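News from the Rulia street guest rooms

Dear members and friends of the house,

Many of you wrote to ask what is happening with the bedding exchange, so I use this month's item to answer all at once. I apologize that the answer is long. In the office we are only two persons at the desk, and it is easier to write one time well than many times in a hurry.

As you know, the guest rooms at Rulia are used by members' families, by students who wait for their apartment, and by visiting players in the summer weeks. Until now every room had its own sheets, bought in different years and in different sizes. When something was torn we bought one more, and it did not match with anything. The linen closet on the second floor became so full that the door must be closed with the knee.

In spring we decided to change to one system. All the single beds will have the same fitted sheet, the same cover and the same pillowcase. The sheets come from Pirketti, the same shop that made our curtains, and the washing goes to Obura, who pick up at the back entrance. We compared the cost of washing in the house and washing outside. In the house it looks cheaper on paper, but the old dryer eats electricity and one person must stand there folding the whole morning.

The first delivery was 600 pieces, counting every pillowcase as one piece. The full order is 767. The remaining pieces are late. Pirketti wrote to us that the dyed cloth did not have the right shade and they preferred to make it again. I was a little annoyed when I read this, but I think they did right. We had a batch of towels once which gave color to everything in the machine, including a white tennis shirt of one very polite guest.
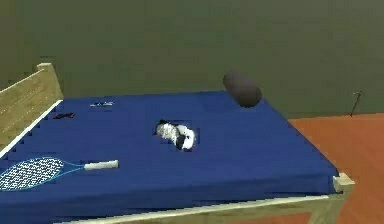
About the color there was more discussion than I expected. Some members wanted white, because white can be washed very hot and always looks like a hotel. Others said that white shows every coffee spot, and that our guests do like to have coffee in bed. In the end we took a strong blue for the covers and kept white for the pillowcases. I was on the side of white, I must confess, but I have now slept in the guest room one night to try it, and I did not think about the color at all after I turned off the lamp.

The thing that I did think about was the size. If you help to make the beds, please look at the small label in the corner before you pull. The label with the letter S is for the narrow beds in the rooms over the garden. The label with L is for all others. An L sheet on a narrow bed makes a fold under the back of the guest, and an S sheet on a wide bed jumps off during the night. We received both complaints already in one week.

The mattress protectors stay the same as before. They go under the fitted sheet, with the soft side up, and they are washed after every 6 stays or sooner if it is needed. There is a card on the inside of each closet door where you make a mark. Please do make the mark. When the card is empty we must guess, and then we wash everything again.

What happens with the old sheets? The good ones are packed and labeled, and any member can take a set home from the shelf next to the laundry room until the end of November. The torn ones we cut for cleaning rags. A few of the wool blankets are still very good and we keep them for the cold months -- the heating in the corner room has not become better, and I do not want to promise that it will.

The booking of rooms is also changing a little. We use now the Pritent calendar and not the paper book. The paper book stays on the desk for those who prefer it, and we copy the names into the calendar every evening. If you book by yourself, please write also the hour of arrival. A guest who comes at noon and a guest who comes at ten in the evening need a different person with the key.

Check-out is still at eleven. Please take off the used sheets and put them in the gray bag behind the door, but leave the blue cover folded on the chair, it does not go to Obura every time. Keys go in the box by the stairs.

The office, September 1, 2022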